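Wrist Camera Faults in a Simulated Block-Picking Cell
Student project report, Robotics Laboratory II
Kianoush Arabzadeh

1. Background

The Dodby cell is a simulated tabletop workstation used in the second half of the course. A two-finger gripper picks blocks from a checkered table and places them against a wooden target structure. The policy that drives the arm gets its images from a wide-angle camera mounted at the wrist, looking out between the fingers. Grip force and finger opening are logged but are not used by the policy.

My task was to extend the cell from single blocks to short sequences. Most of the project time went instead to a fault that showed up in the first long batch, and this report is mainly about that fault.

2. What went wrong

The batch was 1,123 attempts, run overnight in November on the lab machine Jisance. The stop rule was left at its default. In 80 attempts the arm pushed down into the table after closing the gripper, and the simulated contact force went over the limit set for the real arm. The simulator does not break anything, so the run went on and the log marked those attempts as ordinary misses. I found them only when I sorted the log by peak force.

On hardware this would count as a safety matter. The real arm has a hardware force limit, but it acts after contact, and the course rules do not allow a policy on the arm if it reaches that limit in simulation.

3. First checks

The following were checked and ruled out:

Controller gains. Replaying the recorded joint commands gave the same path each time, within rounding.

Block geometry. The collision shape of the brown block matched its visual mesh.

Gripper zero position. The fingers closed evenly and reached the commanded opening.

Physics step. Halving the step size changed the peak force slightly but left the downward motion in place.

That left the images. The depth estimate comes from a small network called Szulc, inherited from an earlier group. It takes the wrist view without correcting the lens curvature and returns a height above the table. It does not return a confidence value.

4. Wrist view

I had looked only at the overhead view up to this point, and the overhead view is clean. The wrist view is much harder to read. The tabletop bulges toward the lens, the renderer adds fine grain, and see-through patches with flat edges lie over one another across the table. With the block between the fingers there is little plain tabletop left near the center for the network to work from. 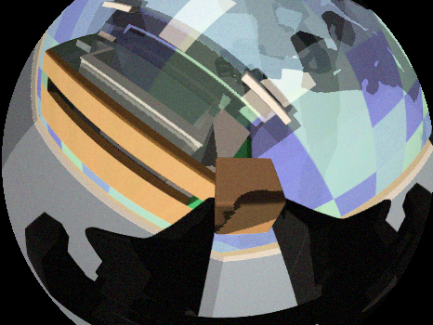

5. Cause

Two separate faults were found.

The first was in the renderer settings. Transparent surfaces were drawn in the order they were loaded and not by distance from the camera. Overlapping surfaces could then show through in the wrong order. The overhead camera used a different material profile and was not affected.

The second was in the control loop. When the height estimate jumped upward, the loop treated it as a true reading and lowered the gripper to make up the difference. There was no limit on how much the estimate could change between steps – the Brokport interface has such a limit, but it is off unless set in the configuration file.

Either fault alone was mostly harmless. With correct drawing order and no limit, the force went over in 6 attempts of a repeated batch of the same length. With both repairs it went over in 2.

6. Changes made

Drawing order for the wrist camera is now by distance.

The change limit in the Brokport interface is on, and a rejected estimate holds the gripper at its last height.

An attempt that goes over the force limit ends at once and is logged as a fault, under its own code. The old log format had no place for this, so the reader script was changed too.

7. Open points

The two remaining cases both start with the block turned so that a corner points toward one finger. I did not have time to trace them. Szulc was trained mostly on blocks lying square to the gripper, and retraining with turned blocks would be the next thing to try. Correcting the lens curvature before the network is also possible, but it costs resolution near the rim.

The policy has not been run on the real arm. Under the course rules it stays in simulation until both cases are closed.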